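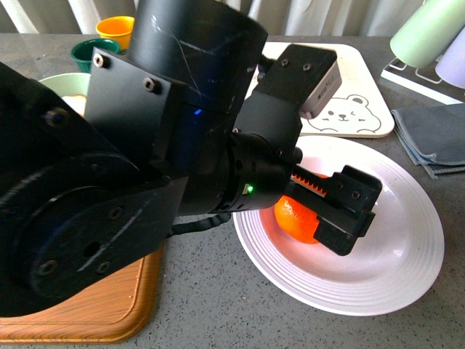
The robot arm and the mandarin, open day at Clundasura.

What we saw at the robot open day

Hi everybody! This is the page about the robot visit, for kids who went and for kids who were home with a cold. Read it fast or read it slow. Big words get explained as we go.

Where is Clundasura? On the edge of town, past the bus garage. People there build and test robot arms. Once a year, in November, they open the doors and let schools in. Our turn was Wednesday. Coats on hooks, name stickers on, no running. Then straight to the kitchen.

Yes, a kitchen! Plates, cups, a bowl, a drying rack, even a placemat with a bear face on it. The bear has pink cheeks and its eyes are closed. Lots of kids liked the bear more than the robot. That is OK.

So why a kitchen? Because a kitchen is hard. In a car factory the parts come down the line the same way every time. Same place, same size, same everything. In a kitchen somebody leaves a cup where the bowl was yesterday. Fruit rolls. Cloths get folded, sort of. A robot that wants to help at home has to deal with all that.

The arm

It is black and pretty scratched up. The arm bends at its joints. A joint is a place where two parts meet and one can turn. You have them too. Shoulder, elbow, wrist. Try it now: hold your arm out stiff as a broom and try to scratch your nose. Can't do it! Now bend your elbow. Much better.

Inside a robot joint there is a motor. The motor does the work that your muscles do. It also keeps track of how far it has turned, so the arm knows where its own hand is, even with no one looking. You can do that too. Close your eyes and touch your knee. See?

The hand

The hand part is called a gripper. It has two fingers and that's all. No thumb, no pinky. This kind is a parallel gripper. Parallel means side by side and always lined up, like train tracks. The fingers slide together, and they slide apart.

Look for the orange strip with teeth along the top of the gripper. That is a rack. Not a rack for drying cups, a different kind! This one is a gear that got rolled out flat. A usual gear is round with teeth all the way around. When a round gear turns against a flat one, the flat one has to slide. Turning goes in, sliding comes out. Lots of machines use this trick. The steering in many cars uses it.

The job

Mandarin on a white plate. Pick it up, please. Sounds like nothing, right? You did it at lunch without thinking. Here is what the robot has to work out:

Where is the mandarin? And where does the mandarin stop and the plate start?

How wide to open. Too narrow and the fingers bump the fruit and it rolls off.

How low to go. Too low and you poke the plate. Too high and you grab air.

How hard to squeeze. A hard squeeze is juice. A soft squeeze is a drop.

And it has to sort all that out again for the next one, because no two mandarins are the same size. The people at Clundasura say they practiced this one job 941 times before the open day, with different fruit and different plates. 573 of those went right. Get a grown up to help you with the subtraction if you want to know how many went wrong. It's a lot! Nobody there was sad about it. Every miss gets written down, and then they look at what happened and change something.

What about the little lights? There is a green one on the wrist and a small blue one farther up. Lights on a machine are a quick way for it to tell people things, like if the power is on. What each one means depends on the machine, so you have to ask or read the book that came with it.

Words to know

Sensor: a part that notices things. Your eyes and ears are sort of sensors. Some robot sensors see light, some feel a push, some measure how far away a thing is.

Joint: the bendy place.

Gripper: the hand.

Rack: the flat gear with teeth.

Program: the list of steps a computer follows.

Try it at home

You need two rulers or two wooden spoons, a mandarin (or a ball of socks), and a plate. One ruler in each hand. Keep them side by side, like train tracks. No tipping! Pick up the mandarin and move it to the plate. Now do it with one eye shut. Now have a friend tell you where to go while both eyes are shut: left, right, down, stop, STOP. Your friend is the sensor. You are the arm. Swap.

Harder one: try a grape. Then a slice of bread. Which is easiest? Write it down or draw it and bring it in, there is a space for drawings on the back wall by the sinks.

Questions kids asked

Does it get tired? No. But parts wear out and screws come loose, so people check it.

Does it eat the mandarin? No!! It has no mouth.

Can it peel one? Not this one, not yet. Peeling with two fingers is super hard. Try it with your rulers and youll see.

Is it strong? Strong enough that you stay behind the yellow line when it moves. Everybody did, good job.

How many kids came? 200 over the whole day, and 40 in our group.

Next stop is the Ronard room, where the wheels and the carts are. That page is comming soon. Bring back your permission slips.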